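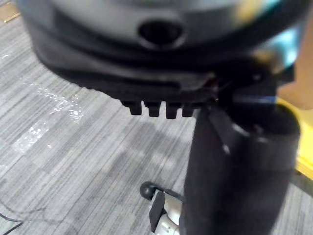 Call for Participants: Gripper Fault Review, Pondalar Works

The Pondalar automation safety office invites experienced machine operators, maintenance technicians and line supervisors to take part in a structured review of an unplanned gripper closure at its Mwakyusa site. The review will run through May. Participation is paid and open to applicants inside and outside the company.

Background

During routine checks on one of the site's Drullix handling arms, the gripper closed without a command from the operator. The technician on duty, who was standing outside the marked area, pressed the emergency stop. The arm stopped, but the fingers remained closed until power to the cell was removed. No injury was reported. The arm had completed 1,675 hours of service at the time and was not due for inspection.

The first report, prepared by Oduor Khaemba of the maintenance department, found that the fault could not be reproduced on demand. In a series of 76 test cycles the gripper closed without a command twice. The cause has not been established. The report lists a worn connector, a delayed signal from the wrist controller and an error in the restart procedure as matters requiring further study.
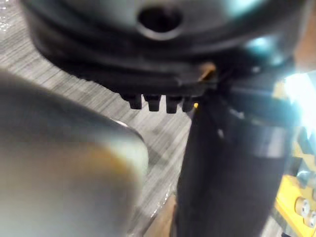
Pending the outcome, all arms of the same type at the site are operated at reduced speed, and hand entry to the cell is allowed only after power has been locked off. These measures will stay in force during the review and will apply to every participant.

Purpose of the review

The office wishes to learn how people who work close to such equipment recognize an unexpected movement, how quickly they decide to stop the machine, and whether the present warning labels and written instructions help them to do so. The review is separate from the technical investigation, which is being carried out under contract by Vonier. Participants will not be asked to repair or adjust the arm.

What participants will do

Each participant will attend 2 sessions on site. The first is a safety briefing followed by an interview on past experience with stoppages and near misses. In the second, participants will watch the arm perform handling work from behind a fixed guard and will use a stop button whenever they judge that a movement is not as expected. Some movements will be altered by the test team without notice. A short written questionnaire follows. Sessions begin at 8:30 a.m. and end before noon.
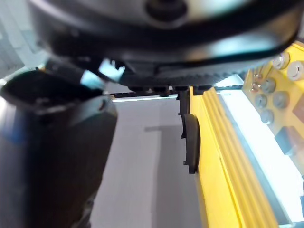
Wrist housing, gripper finger and yellow bolted plate, Mwakyusa site.

Who may apply

Applicants must be at least 18 years of age and have worked with or near powered machinery. Previous work with robots is welcome but is not required. Persons who took part in the first report, or who are employed by the contractor, are not eligible. The group will be limited to 6 participants, and the office will seek a mix of experience levels.

Safety shoes and eye protection will be supplied. Loose clothing and jewelry may not be worn on the work floor. Any participant may withdraw at any time, and payment will be made for each session attended.

Confidentiality

Interview notes will be stored without names. Findings will be shared with site staff in summary form. Nothing said in an interview will be passed to a participant's employer.

How to apply

Applicants should send a letter of no more than one page describing their work experience, together with the name of one reference, to Jeptoo Mwakalinga, Automation Safety Office, Pondalar Works. Questions about the sessions may be directed to Godfrey Nyamweya at the same office. Selected applicants will be notified in writing and will receive the site rules and a consent form, which must be signed and returned before the first session.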